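Sorting out the junk bin (and keeping it sorted)

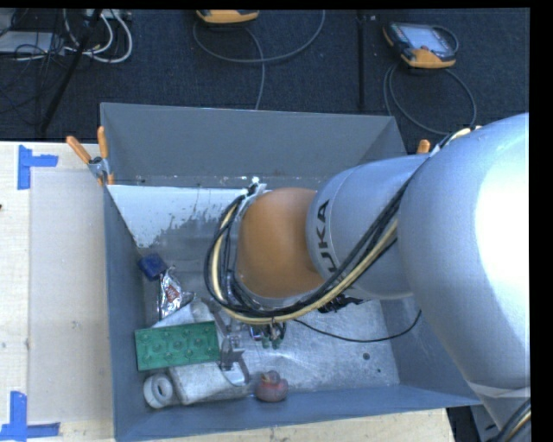
A deep metal bin with just a few things in it, which is how I like them.

February 11, 2023

I have a weakness for deep bins. Drawers fill up and jam, shelves collect dust, but a good deep bin will take anything you throw at it, and that's the trouble! Mine was so full by New Year's that I bought a second tape measure because I couldn't get down to the first one. So I spent a weekend on it, and these are the things that worked for me, plus a couple that didn't.

Tip it out, all of it

I used to fish around and pull out the obvious trash, then call it done. Don't bother. Spread an old bedsheet on the floor, tip the whole bin onto it and pick up the sheet by the corners when you're finished – all the sawdust and bent staples go with it. If the bin is too heavy to tip, take the big stuff out by hand first and save your back.

While it's empty, wipe the inside with warm water and a squirt of dish soap. Dry it right away, corners too. Bare metal will rust along the bottom seam if you leave a puddle there (ask me how I know). For rust that has already started I rub with a ball of foil dipped in vinegar, rinse, dry, and finish with a very thin wipe of oil.

Line the bottom

Tools sliding around on bare metal make an awful racket and lose their edges. I tried newspaper, which shredded in two weeks. Then I tried a bath mat, which held on to every wood chip I ever made. What stayed is the ribbed rubber shelf liner from Skolwood, cut a little small so I can get a finger under it and lift it out. Shake it outside, put it back. An offcut of old yoga mat does the job too.

Small things never go in loose

Screws, picture hooks, fuses, those little felt pads for chair legs – they all sink. I keep them in jars on the windowsill now, and the bin is only for things bigger than my hand. That one rule has done more than all the rest put together. Peanut butter jars are the best because the mouth is wide, but you do have to soak the label off. Cooking oil and baking soda, mixed to a paste, takes off the gluey bit.

Labels

I bought a pack of 200 Trillex labels thinking it would last forever, and then I labeled everything in the garage including the broom. They stick fine to plastic and glass, not so well to anything oily. Wipe the spot with rubbing alcohol first and give it a minute. For metal I like a plain luggage tag on a bit of wire, and you can flip it over and use the back when you change your mind.

The 20 minute habit

Once a month I set the kitchen timer for 20 minutes and go through one bin. One! When it rings I stop, even if there's a heap on the bench, and the heap has to go somewhere sensible before supper. In March I'm doing the paint shelf, and I'm dreading it.

What about sandpaper?

Somebody always asks. Flat, in a folder, away from the damp wall. I write the grit on the edge of each sheet with a marker – 40 at the front, the fine stuff at the back – so I can flip through without pulling them out. Used pieces go in a separate envelope, and they're still good for knocking the rust off garden tools.

Things I gave up on

The Oddsson stacking trays. Lovely to look at, but you have to lift three to get to the fourth, and I never put them back. Also pegboard outlines. I drew neat black lines around every tool and then bought different tools.

Next time I'll do extension cords, and how I coil them so they don't come out of the cupboard looking like spaghetti. If you have a good trick for cords, leave it in the comments, I could use it!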